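Etura Hand-Held Gripper: Set-Up Guide
Print this page | E-mail this page
7 March 2026
By Cyrill Marti, Equipment Planning

Section 4. Planning and Budgeting for Grippers

4.1 Before placing an order

1. List the items to be handled. Enter bags, trays and other soft or clear packaging on separate lines.
2. Decide how many work tables will be in use at the same time. Order one gripper per table and one spare for the site.
3. Enter the unit price of $1,882 in the equipment budget. Foam pads are charged to supplies.
4. Allow three sets of replacement pads per gripper for the first year.
5. Send the completed form to Jonatan Magnusson at the Romden office. Orders received after July are carried into the next budget year.

Note: Pads are sold in matched pairs. Do not budget for single pads.

4.2 Pad wear

Inspect both pads before each shift. Frayed edges, chips and pale scuffed patches are to be entered in the wear log. Sites that handle mostly bagged goods should review the log before setting the supplies budget.

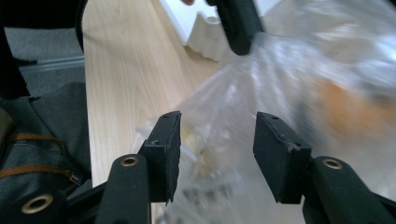
Figure 5. Gripper at a clear plastic bag on a wooden tabletop. Wear shows on both foam pads.

Caution: Keep fingertips clear of the gap between the pads.

6. Record the pad order number on the inside cover of this guide.

Last updated by Equipment Planning, Romden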